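Section 6. Filling and watering

1. Take the rose off the spout. Rinse it, grit blocks the holes.
2. Lift the lid, fill to just under the rim. Tap water is fine. Close lid.
3. Push the rose back on untill the collar sits flush.

Caution: glossy tabletops get slippery. Wipe spills right away.
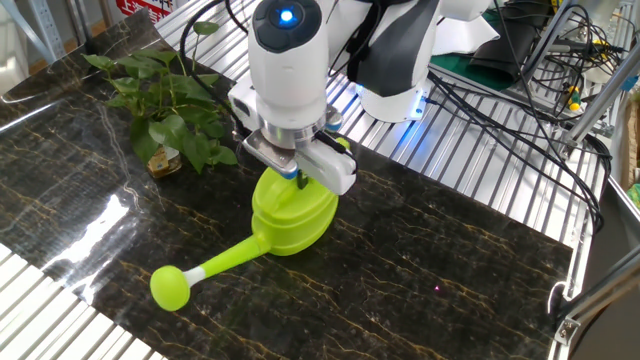
4. Tilt slow. Aim at the soil, not the leaves, go once round the pot.
5. Stop when water shows in the saucer. Wait 60 minutes, then empty the saucer.
6. Still dry 2 knuckles down? Go again, half the amount.

Note: broad-leaf plants droop when thirsty and also when drowned. Check soil first. From May on, check more often.

Note: dont leave water standing in the Ferna can between uses. Empty it, lid open, spout down.

Spare roses: see Section 2.

Rev. March 30, 2020, R. Besnard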